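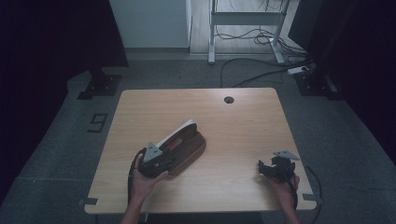
Stoneo Hand-Held Gripper Kit, Pair

The Stoneo is a pair of grippers you hold in your own two hands and work with your own two arms. One for the left, one for the right, each with a light gray triangular plate on top and a cable that comes down past the wrist. If you have spent a winter trying to get a robot arm to pick up a shoe, you will enjoy how quickly you can do it yourself.

We build these in a shared workshop behind the Bachmann building, in small batches, between other people's canoe repairs. The kit comes as parts. Rosalie Reisinger drew the jaws and Engelbert Kaufmann wrote the assembly booklet, which runs to 15 pages and contains one joke, on the page about crimping.

In the box

Printed parts for two grippers, left and right
2 triangular top plates, drilled
Jaw fingers, fitted as pairs
Screws, threaded inserts and a bag of spares
Cables, already cut to length
The booklet

Not in the box: a soldering iron, a table, patience. You will want a table with some room on it and a floor you don't mind putting tape on. Ours has plenty of both cables and tape, and the cables are winning.

Weight and fit

One finished gripper weighs 574 grams without its cable. That feels like nothing for the first few minutes and like a bag of sugar by lunch. Adult hands of most sizes fit the handle. Rosalie's are small and Engelbert's are not, and they argued over the grip until March, when both of them declared victory.

About the fingers

The fingers are plain, blocky things with flat faces. 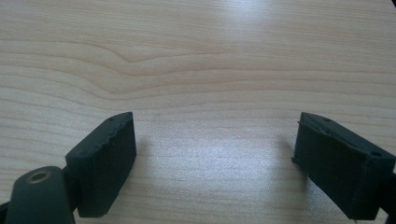
We tried a curved version first, and it was lovely to look at and dropped everything. Flat faces will take hold of a box, a tube or a shoe if you come at it from a sensible angle. Printed edges can come out a little rough. Run a file along the rim if it bothers you, but leave the faces alone, as the texture helps with grip.

Press the inserts in slowly, with a hot iron, and stop when they sit level. If one goes in crooked, warm it again and straighten it while the plastic is soft. Pushing harder on a cold one splits the part, and then you'll be writing to us for another.

Software

The Brinent control board talks to our Zusix program over the cables. Zusix records how far each jaw is open and not much else. It has been called basic by almost everyone who has tried it, including the person who wrote it.

Price and waiting time

$900 for the pair as a kit. We don't sell single grippers, having learned what happens to the leftover lefts. Orders go out in the order they come in, and replacement fingers can be bought separately – ask for left or right when you write.

Last updated October 19, 2022

Contact | © Stoneo | Back to top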